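Re: Board finish, and the Lorley order
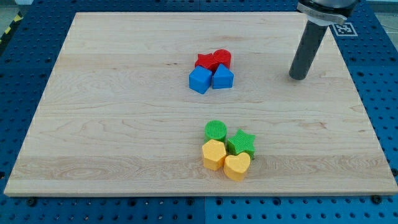
Monique Lacroix wrote:

> The Lorley oil went on fine for me, but two coats is not enough for maple. I would hold off on the group order until we know if the five-coat people are getting better results. Also, is the price still the same if we drop below 7 cans? I don't want to be stuck with the difference like we were with the wax.
>
> My other worry is the drying time. The can says overnight. My second coat was still tacky on Sunday evening and I had put it on Friday after work. The basement was cold, so that may be all it is.

Monique, the price holds down to 7 cans. Below that we pay the shelf price and there's no point in ordering together. Right now I have nine cans spoken for, counting yours. If you drop out we are still fine, so don't feel you have to stay in.

On the number of coats, I did a test with offcuts from the last batch of maple. One piece got two coats, one got three and one got five. I set a glass of water on each and left it for the evening. The two-coat piece had a ring that I could feel with a fingernail. The three-coat piece had a faint ring that was gone by morning. I could find nothing on the five-coat piece, but it also had a yellow cast that I don't care for on pale wood. I'm going to stay with three and wipe on a fresh one each January.

Sanding matters more than I thought. I used to stop at 180. If you wet the board with a damp rag, let it dry and sand it again lightly, the grain doesn't come up nearly as much after the first coat. Do this before any oil goes on. It won't help afterward.

As for tacky oil, my guess is that you left too much on. Wipe it all off after twenty minutes, even if it looks like you're taking everything away. A cold basement will slow it down too. I keep mine in the hall closet by the furnace at night. If yours is still sticky, rub it with a rag and a little fresh oil, then wipe it dry. That has worked for me twice.

Please lay the used rags out flat outside, or put them in a can of water with a lid. Don't ball them up in the trash. They can heat up and catch fire.

Someone asked me off list about the Viltia oil. It's 54 dollars for the big can and I haven't tried it. Gernance carries it if you want to look at the label. I couldn't tell from their page whether it has driers in it, so I wouldn't use it on anything that touches food until you've asked.

The Lorley cans are 700 ml each. One can did three coats on four boards of the usual size for me, both faces and the edges, with a bit left in the bottom.

I'll send the order in on Thursday at noon. If you want to change your number, write to me directly and leave the list out of it.

Svatopluk Kuruc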